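Let the Slow Episodes Be Slow

I've been watching Provero with my sister-in-law since June, and we nearly fell out over episode 5, where hardly anything happens – two sisters peel pears and don't mention their father, and I loved every minute of it!
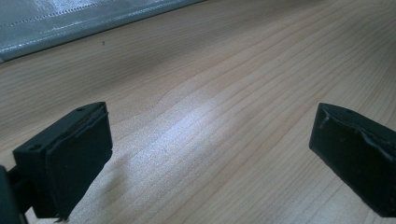
What the pears were for

Anjana Talukder plays the older one, and she gets 40 seconds of silence at the sink that told me more than the whole trial did. 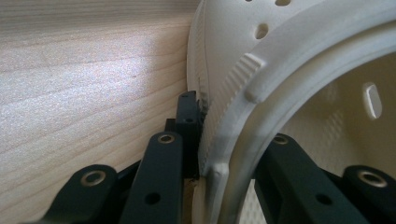 People online want the season trimmed to 4 episodes, and I do understand (we all have laundry), but I'd miss Jacinto Robles humming in that kitchen, and I'd miss my own tea going cold while he did it.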